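Das Getriebe von Skakau

Koster hatte den Greifer in einen Schuhkarton gelegt und den Karton auf den Gepäckträger geschnallt. Als er ihn in der Werkstatt auspackte, war eine Schraube herausgefallen und lag unten in der Pappe. Er fand sie, drehte sie mit den Fingern wieder ein und suchte dann den Schraubendreher.

Die Werkstatt lag hinter der alten Druckerei Boersma, zwei Räume und ein Flur, in dem die Fahrräder standen. Im vorderen Raum wurde gesägt, im hinteren gelötet und gedruckt. Für den hinteren Raum hatte Bakker den Schlüssel. Bakker hieß auch Hendrik, deshalb sagten alle nur die Nachnamen, und inzwischen taten die beiden das auch untereinander.

»Hast du die neuen Backen dran?«, fragte Bakker.

»Seit gestern Abend.«

»Orange?«

»Es war keine andere Rolle mehr da.«

Bakker nickte. Er stand am Drucker und kratzte mit einem Spachtel die Platte sauber. Es war Oktober und die Heizung war noch nicht freigegeben, beide trugen Jacken.

Sie bauten seit dem Frühjahr. Am Anfang sollte es ein Arm werden, der die Spülmaschine ausräumt, so stand es auf dem Zettel, mit dem sie sich um den Platz im hinteren Raum beworben hatten. Den Arm gab es noch nicht. Es gab eine Grundplatte, ein Schultergelenk und einen Karton mit Motoren von Skakau, von denen einer brummte. Was funktionierte, waren die Handgriffe: Greifer, die man selbst hielt und führte, damit der Arm später nachmachen konnte, was die Hand vorgemacht hatte. Das war Kosters Teil. Er hatte ihn sich nicht ausgesucht, er hatte nur als Erster ein Stück davon fertig gehabt.

Sein Ziel für den Herbst waren 300 saubere Durchgänge. Ein Durchgang hieß, ansetzen, fassen, anheben, abstellen, loslassen. Er führte darüber eine Liste in einem Schulheft, mit Strichen, und wenn ein Durchgang nichts taugte, radierte er den Strich wieder aus. An einigen Stellen war das Papier schon dünn.

»Wo stehst du?«, fragte Bakker.

»273.«

»Das ist doch fast alles.«

»Mit den alten Backen«, sagte Koster. »Ich weiß nicht, ob die zählen.«

Bakker legte den Spachtel weg. Er kam herüber, nahm den Greifer in die Hand und drückte den Hebel. Die Finger gingen zusammen und wieder auf. Er machte es noch einmal, langsamer, und hielt ihn sich dabei ans Ohr.

»Der linke kommt später.«

»Das ist die Stange.«

»Das ist nicht die Stange. Das ist das Zahnrad.«

Sie hatten diese Unterhaltung schon einmal geführt, im Sommer, über ein anderes Zahnrad. Damals hatte Koster recht behalten und es eine Woche lang nicht erwähnt. Jetzt nahm er den Greifer zurück und setzte sich an den Tisch.

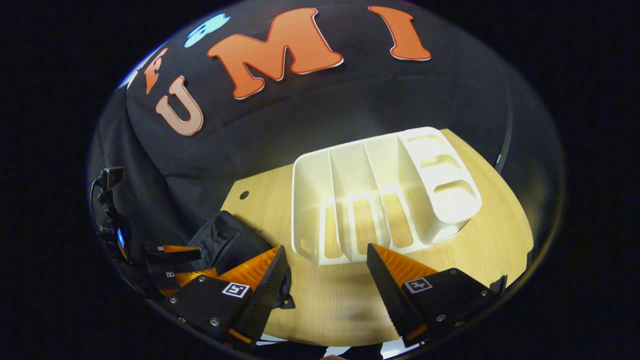

Er versuchte es zuerst am Geschirrständer. Der war aus weißem Kunststoff und stammte aus der Küche seiner Schwester, die sich einen anderen gekauft hatte. Koster führte die Finger an die vordere Kante, drückte den Hebel und wartete. Der rechte Finger lag an. Der linke brauchte einen Augenblick länger, und in diesem Augenblick rutschte der Ständer ein Stück zur Seite.

Er setzte neu an. Es passierte wieder.

»Na?«, sagte Bakker vom Drucker her.

»Ja.«

»Zahnrad?«

»Kann sein.«

Er löste die Abdeckung und legte die Schrauben in den Deckel eines Marmeladenglases. Unter der Abdeckung war Fett, mehr als nötig, und im Fett klebte etwas Helles. Er holte es mit der Pinzette heraus. Es war ein Zahn. Das Rad hatte eine Lücke, in die er den abgebrochenen Zahn probeweise wieder hineinhielt. Er passte genau, aber davon hatte er nichts.

Die Räder kamen von Grultier, einem Händler, der nur per Vorkasse lieferte und auf Fragen nicht antwortete. Das letzte Paket war 4 Wochen unterwegs gewesen. Koster rechnete nach. Dann war November, und im November bekam der hintere Raum neue Leitungen und blieb zu.

»Wir könnten eins drucken«, sagte er.

»Das hält nicht.«

»Es muss ja nur 27 Durchgänge halten.«

Bakker überlegte. Er war gelernter Dreher und hatte zu gedruckten Zahnrädern eine Meinung, die jeder in der Werkstatt kannte. Er ging in den vorderen Raum. Koster hörte ihn Schubladen aufziehen, eine nach der anderen, und mit jemandem sprechen. Als er zurückkam, hatte er eine Blechdose in der Hand.

»Aus dem Plevthorpe«, sagte er.

Der Plevthorpe war ein Etikettierer, der Boersma gehört hatte und den beim Auszug keiner hatte tragen wollen. Bakker hatte ihn im Winter zerlegt, an mehreren Abenden, ohne dass er hätte sagen können, wofür. In der Dose lagen Räder aus Messing. Er suchte 2 heraus und hielt sie nacheinander gegen das kaputte. Das erste war zu dick. Beim zweiten stimmten die Zähne, nur die Bohrung war zu eng.

»Die reibe ich dir auf«, sagte er. »Zehn Minuten.«

Es dauerte bis kurz nach neun. Koster wischte in der Zeit das Fett aus dem Gehäuse und nahm danach das Schulheft vor. Er zog unter die letzte Reihe eine Linie. Daneben schrieb er: ab hier neue Backen, neues Rad. Er überlegte, ob er die alten Striche ausradieren sollte, und ließ sie stehen.

Bakker brachte das Rad auf einem Lappen. Es war noch warm. Koster schob es auf die Achse, es ging streng, dann saß es. Er schraubte die Abdeckung an und drückte den Hebel. Beide Finger kamen gleichzeitig. Man hörte jetzt ein leises Klicken, das vorher nicht da gewesen war.

»Das bleibt«, sagte Bakker. »Das ist Messing auf Kunststoff.«

»Stört nicht.«

»Irgendwann frisst es dir das andere Rad.«

»Wann?«

Bakker zuckte mit den Schultern. Er zog sich den Hocker heran und setzte sich auf die andere Seite des Tisches, das Heft vor sich, den Bleistift in der Hand. Koster rückte den Ständer zurecht und setzte an der Kante an.

»Eins«, sagte Bakker.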